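Farm Assistant, Rabbits and Goats — Flisik Farm, Sokuldale

We are looking for one person to join our small livestock farm from July. You will feed and water the animals, clean hutches and help with 22 dairy goats.
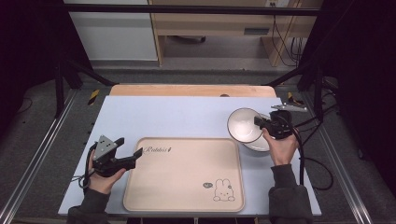 The "Rabbits" tray and two white bowls

The work is 9 months with a possibility to extend. You start at 6 a.m. and finish after lunch — in kidding season the hours can be longer. Experience with animals is welcome but we can teach you. A driving license is necessary, as the bus from Ukgate does not come to us.

We offer a room in the farmhouse, meals and $400 per week.
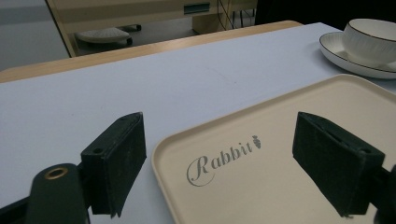 How to apply

Please write a short letter to Sigita Liepiņa and tell when you can begin. Questions about the goats go to Spyros Vukadinović, by telephone after 5 p.m.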